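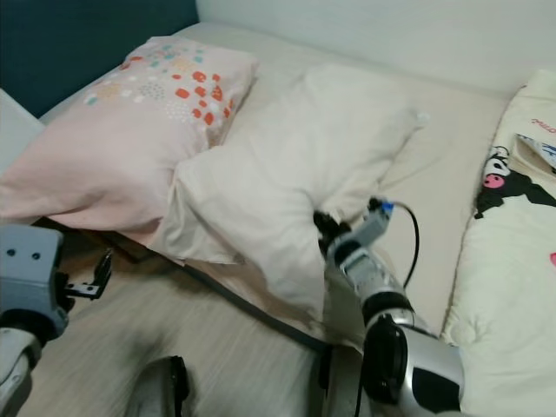 Why does cotton wrinkle so much more than polyester?

Cotton soaks up water, and water lets the long chains inside the fiber slide past each other and settle into whatever shape they've been pushed into. Polyester barely takes up water at all, so its chains mostly stay where the factory heat put them.

That's week 2 in a nutshell, but you'll need the longer version for the lab, so keep reading!

Cotton is nearly all cellulose. Picture very long strings lying side by side, holding on to their neighbors with lots of weak bonds (hydrogen bonds, if you've had chemistry — if you haven't, think of weak magnets). Bend the fabric and some of those bonds let go. Leave it bent and they grab on again in new places, and now you have a crease. Moisture speeds the whole thing up, which explains the back of your shirt after a long car ride in July.

Ironing is the same trick played on purpose. Heat and steam loosen the bonds, the weight of the iron flattens the cloth, and everything locks back in as it cools and dries. I always tell people to let a shirt hang a minute before putting it on. I never do it myself and I always regret it.

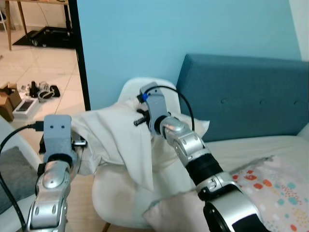

Wrinkle-resistant cotton gets around this with a resin finish that ties neighboring chains together with much stronger links, so they spring back after bending. The price is strength. Treated cotton tears more easily, and you'll feel that for yourselves when we pull the Sallthorpe and Varnik swatches side by side. Please don't mix them up, they look identical once the labels come off (ask me how I know).

Weave matters too. A tight plain weave gives the yarns very little room to move, so creases stay sharp. Knits have loops that can shift around, and that's why your T-shirts get away with so much.

For the lab: read the Juhász handout up to the part on crease recovery angle, and bring a piece of 100 percent cotton you don't mind ruining. Old pillowcases are great. Cut 2 strips, one along the grain and one across it, and mark which is which in pencil — ink runs when we steam them.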